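Rarnik Opens Second Repair and Data Rescue Counter in Jara

JARA, January 9, 2022 - Rarnik, the family-run computer and phone repair shop that many people in Laltik have been bringing their tired laptops to for years, is very happy to share that its second counter is now open in Jara, just across from the Flesier bakery. The new counter takes in phones, tablets, laptops and desktop computers, along with the external drives and memory cards that people so often find at the back of a drawer and are almost afraid to plug in.

Owner Hortensia Garrido started taking in repairs at a folding table in Laltik, and she still likes to greet customers herself when she can. "We had so many people driving over from Jara with a dead phone on the passenger seat, and they were always so nice about the trip, that we felt a little guilty," said Garrido. "So now we've come to them, and I can't tell you how pleased we are!" 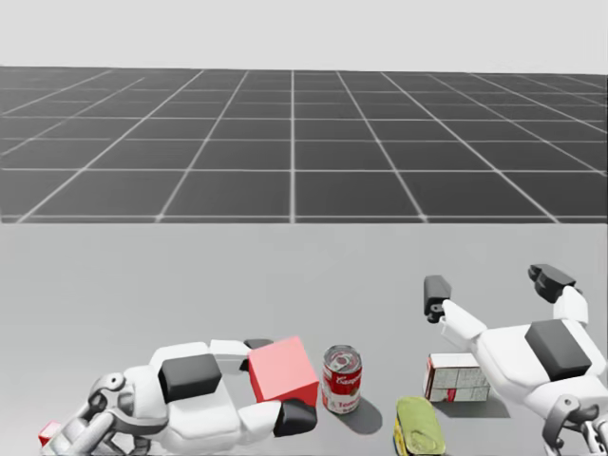 The Jara counter will be run by Milagros Durán, who joined the Laltik shop as a trainee and has handled everything from cracked screens to drives that had stopped showing up at all. Last year the two benches between them took in 3539 devices, and Durán expects the new location to be busy from the start, particularly with students.

Looking a device over is free, and customers get a written price before any work begins. Most screen and battery repairs are ready within 2 days. Data rescue takes longer, and Rarnik asks people to allow up to 96 hours for a first answer on what can be saved. Anyone whose drive has started clicking is kindly asked to switch it off, leave it off, and bring it in just as it is.

Neighbors are warmly invited to stop in, say hello and have a cup of coffee, whether or not anything is broken. A free evening class on backing up family photos is planned for August, with room for 26 people, and names are already being taken at both counters.

Comments

Olga Urrutia
Congratulations Milagros! You got my sister's wedding pictures off that old laptop and we still talk about it.

Catalina Rivadeneira
Is there parking behind the bakery or only on the street?

Randa Nimri
Catalina, there are a few spots in back, go in by the side road. Please put me down for the photo class!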